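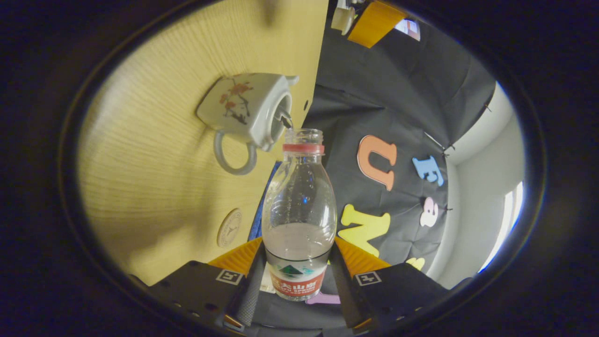
Re: [gripper-build] pads slipping on bottles, which ones did you use?

Quick one before I head out, will do a proper writeup Thursday if I get time.

Short answer: go with the orange ridged pads. The smooth ones were hopeless on thin plastic, you end up squeezing so hard the bottle buckles and the water comes up out of the neck. With the ridged ones I can hold a Nongfu Spring bottle low, fingers either side of the label, and pour into it from the teapot. Cap off obviously. Starting each run with the bottle light and letting it get heavier is a much better test than grabbing a full one, you feel right away when the grip is going.

Longer answer to the rest below.

> On the shared workshop list, a Porer user wrote:
> I've got the Porer fingers printed and on the handle but everything
> with a round side creeps down when I tilt. Is it the pads or the
> spring? Also where are you putting the markers, mine keep getting
> covered by whatever I'm holding. And does the black cloth matter or
> is that just what you had lying around?

Pads first, then spring. I changed both at once the first time, which was dumb, couldn't tell what had helped. Went back to the old spring with new pads and most of the creep was gone. The Selard spring is stiffer but my thumb is dead after 16 pours so I took it out again. It's in the drawer under the drill press if you want to try it.

Glue: the pads peel if you only do the middle. Go right out to the corners, clamp, leave overnight. I rushed one and lost it on the third go.

Markers: one per finger, on the dark face of the finger. Keep the white border, don't trim it off to make it fit (I did, and the tracker lost the left one constantly). Matte paper. The glossy sheet from the office printer was useless near the window.

Cloth: yes it matters, a bit. Clear bottle on a pale background and I can't find the water line when I go thru the clips. Black behind it is a lot better. Foam letters on the cloth are good too, gives the software something to hang on to, plain black by itself had it drifting all over. Any colors, any order, put them at angles.

Numbers so far: 352 pours logged, 47 with the new pads. Want over 100 on the new ones before I say anything for sure about them. Pouring from the square teapot is the hard case because the spout is short and you have to get it right over the neck. If you're on your own start with a jug and a wide cup.

Still open:

wrist strap, the handle gets slick
the Cesa cable is too short if you stand on the far side of the bench
finger files need the Popescu hinge fix merged, the ones in the shared folder are the old verison, dont print those

If somebody has spare pad material please drop it in the bin by the door, I'm down to my last strip. Will bring the old smooth pads in too if anyone wants them for boxes, they're fine on boxes.

Gotta run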